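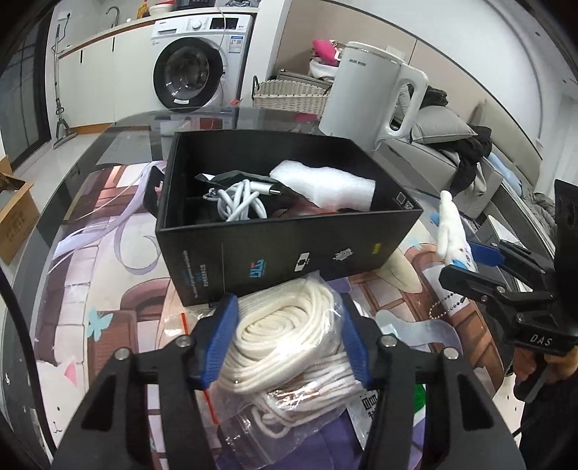
Community > Work and Jobs > Automation on the Shop Floor

Packing bench going over to grippers, what happens to the packers?

I'm on the returns and kitting bench at a mail order warehouse. Mixed goods, so cables, cord, soft toys, all into boxes by hand. We've been told a Langat cell is coming in February and that 2 of us will be "moved to supervision". There are 16 on the bench now. Has anyone been through this? Does the pay change, and is the work any better?

Boltside
We had one put in last year. Boxes of one shape went over to it quickly. Anything floppy or in a slippery bag still came back to us, almost 80 a shift at first. Nobody lost their job but the agency staff weren't renewed. My pay stayed the same for six months, then went up one grade after I passed the cell training. Get the grade in writing before you agree to move. The work is easier on the wrists and a lot duller. You stand there waiting for a light to come on.

Nomunen
depends on the site. ours was fine

Canau
Ask who sets the target. Our old rate was 104 boxes an hour for the whole bench, and they kept it after half the bench had gone, on the grounds that the machine made up the difference. It did on good days. When it stopped, we were expected to catch up by hand. The union rep got stoppages logged separately and that sorted most of it. Also ask if you'll still get turns on the bench. I missed it more than I expected.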